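Sprechfassung, Einführung zur Retrospektive "Dendside", Oktober 2019
Rednerin: Mariama Wumbei
Redezeit: 9 Minuten, Film beginnt unmittelbar danach

Begrüßung. Dank an das Haus und an die Stiftung Lovero für die Bereitstellung der restaurierten Fassung.

Sehr geehrte Damen und Herren, wir zeigen Ihnen heute "Flurnlow", den zweiten Teil der Dendside-Reihe. Die Vorlage, ein Fortsetzungsroman, war beim Publikum längst bekannt, als die Dreharbeiten im Januar begannen. Die Verfilmung hält sich an die Handlung, verändert jedoch die Perspektive: Erzählt wird von der Schwester des Verurteilten, die im Roman erst in den letzten Kapiteln das Wort erhält.

(Pause. Folie 2.)

Die Spielhandlung ist in das Jahr 1494 verlegt. Diese Entscheidung wurde seinerzeit kritisiert, weil Kostüm und Sprache nicht zueinander passen. Die Figuren sprechen ein nüchternes Gegenwartsdeutsch - die Gewänder hingegen folgen zeitgenössischen Tafelbildern. Aus heutiger Sicht gehört dieser Widerspruch zu den Stärken des Films.

Zur Überlieferung: Das Negativ galt als unvollständig. In der Sammlung Zürcher fanden sich etwa 540 Meter Material, darunter die vollständige Gerichtsszene. Die Farbbestimmung erfolgte anhand einer Verleihkopie. Der Ton der Schlussrolle bleibt beschädigt, bitte kurz darauf hinweisen.

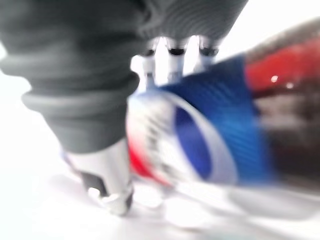

Die Kostüme verdienen eine gesonderte Bemerkung. Für die Schwester ist durchgehend schweres Tuch vorgesehen, für den Richter glatte, helle Seide, und die Kamera sucht beides immer wieder aus geringer Entfernung. Wie stark ein Stoff aus solcher Nähe wirkt, lässt sich an dem dunkelgrauen Strick mit seinen feinen Rippen und dem dicken, gerundeten Bündchen ablesen. Im Film übernimmt das Tuch in der Kerkerszene beinahe die Rolle des Gesichts.

(Bei Zeitknappheit den folgenden Absatz auslassen.)

Die Musik wurde erst nach dem Schnitt komponiert. Sie setzt in der Gerichtsszene vollständig aus und kehrt mit dem Auftritt der Mutter zurück.

Hinweis auf das Gespräch im Foyer im Anschluss an die Vorführung. Mobiltelefone bitte ausschalten. Licht.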